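Minutes of the fault review meeting, simulated cell, cup handling task

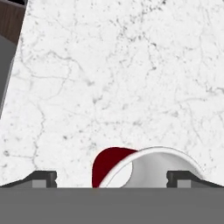
Handling and Simulation Section, Vendodska - Skastholm office

Meeting held in May, 10.15 to 11.50. Present: section lead (chair), simulation engineer, controls engineer, gripper engineer, safety lead, test planner. The Cáceres site joined by telephone. Apologies from the purchasing side.

1. Minutes of the last meeting

Accepted with one correction. Under item 4 the words "closing force" should read "closing speed". The action on the force log format is still open and is carried forward.

2. Fault 2051: cup on its side between the fingers

The simulation engineer presented the fault. The task calls for the arm to come down over a standing cup, close on the body and lift. In the run under review the cup ended up lying on its side on the marble worktop, in the gap between the two fingers, with the white rim nearly touching the right finger. The wrist view at the head of these minutes is from that run.

The run did not stop. The controller went on to the close command and the result was logged as "grasp attempted, no lift". No alarm was raised. The fault came to light only when the test planner went through the low-scoring runs by hand.

The batch was 500 runs. The same end state was found in 3 of them. The controls engineer noted that all were on the marble worktop and that the matching batch on the plain worktop had none. The chair asked that this should not be taken as proof of a link to the surface until the friction values have been checked.

3. Discussion of cause

Two explanations were put forward.

(a) Contact on the way down. The gripper engineer considers that one fingertip met the rim during the descent and pushed the cup over. The logged tip height at first contact fits this. The sideways offset at that point was larger than the planner should allow, and the origin of the offset is not known. The wrist camera calibration file was replaced shortly before the batch and the change note does not give the old values.

(b) Wrong pose from the vision step. The simulation engineer considers that the pose estimate was poor before the descent began. The cup is mostly white, and so is much of the worktop, with grey veins running through it. The estimator may have placed the rim against the wrong edge. The dark red part of the cup ought to give a firm reference, but the present settings give colour a low weight.

The Cáceres site reported something similar last winter with a pale bowl, closed at the time as a lighting matter. They will look out the records. It was agreed that (a) and (b) could both be true, with (b) supplying the offset and (a) the contact. No cause was recorded as final.

The controls engineer added that an upright check exists in the Zonutside library but was switched off in this build to shorten the cycle. The decision was made before the move to the present controller and no written reason could be found.

4. Safety matter

The safety lead asked for the missing stop to be treated as a separate fault from the fallen cup. Objects will fall over from time to time. A controller that carries on closing when the object is not in the expected pose is a different concern, and the same build is due to go on to the real cell at Skastholm.

The force limit in the present build is 50 newtons. The gripper engineer said this was suited to the metal test blocks and too high for tableware. If a real cup were gripped across the rim at that force, breakage should be assumed. The guard on the real cell is open at the top, and the safety lead is not content with it for brittle items.

There was some disagreement over whether the transfer to the real cell should be held. The test planner pointed out that the block tests do not use the vision step and are not touched by this fault. The safety lead accepted this for blocks only.

Decided: no tableware on the real cell until the upright check is back in and shown to stop the arm. Block tests may go ahead. The force limit for tableware is to be set separately and must not be taken over from the block settings.

5. Logging

The label "grasp attempted, no lift" covers too many cases. A slipped grip, a missed grip and a fallen object all end up under it. The simulation engineer proposed a separate label for a fallen object, set from the simulated pose, which is known exactly. Agreed. Older batches will be relabelled only where the pose data was kept.

Cáceres asked for the wrist view to be saved at the moment of the close command as well as at the end of the run. Agreed, subject to disk space.

6. Actions

Simulation engineer: repeat the failed runs with the same seeds and the old calibration file. Check friction values for both worktops.
Controls engineer: switch the upright check back on and report the added cycle time.
Gripper engineer: propose a force limit and closing speed for tableware.
Safety lead: review the cell guard for brittle items and amend the risk sheet.
Test planner: add the new label and hold back the tableware runs from the real cell plan.
Cáceres: send the records for the pale bowl.

7. Any other business

The spare fingertip pads have still not been delivered. The chair will ask purchasing for a date.

Next meeting at 10.15 in the small meeting room, once the repeat runs are complete. Fault 2051 remains open.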